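Flilar erneuert Tischflächen in der Werkstatt

6. August 2018

Der Werkstattverein Flilar hat im Raum 303 die Arbeitstische neu eingerichtet. Die Maßnahme umfasst nach Angaben der Raumverantwortlichen Inna Kobzar sieben Plätze. Die Tischplatten wurden gereinigt, lose Verschraubungen nachgezogen und die Standhöhen angeglichen. Als Auflage ist künftig heller Bogen oder heller Plattenzuschnitt vorgesehen, der bei Verschleiß einzeln gewechselt wird. Ein Randstreifen der Tischplatte bleibt frei.

Die Zuschnitte liefert die Firma Pylypenko. Kabel und Kleinteile sind nach Arbeitsende in die Regalfächer 2 bis 16 einzuräumen. Speisen sind an den Tischen weiterhin zulässig, sofern keine Lötarbeiten stattfinden. Für Getränke gilt eine Pflicht zu verschließbaren Behältern. 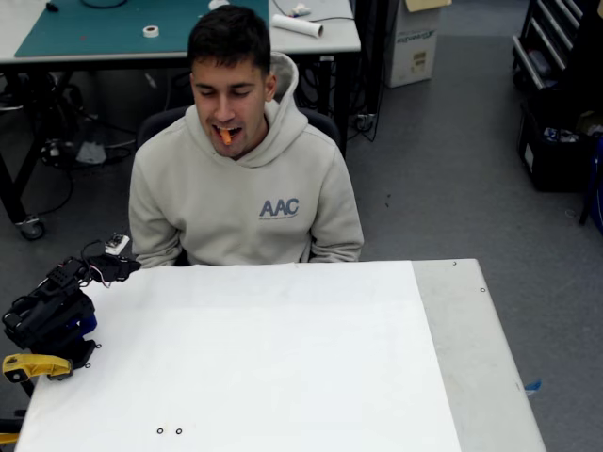

Foto: Bohdana Demchenko / Flilar

Rohkost am Arbeitsplatz: Die weiße Auflage bedeckt den größten Teil des Tisches, rechts liegt die hellgraue Platte frei. Ein zweiter Werktisch mit weißer Platte und schwarzen Metallbeinen steht dahinter.

Die Belegung der Plätze koordiniert Pascal Leclerc. Anmeldungen für August nimmt er schriftlich entgegen. Die überarbeitete Raumordnung hängt am Eingang aus.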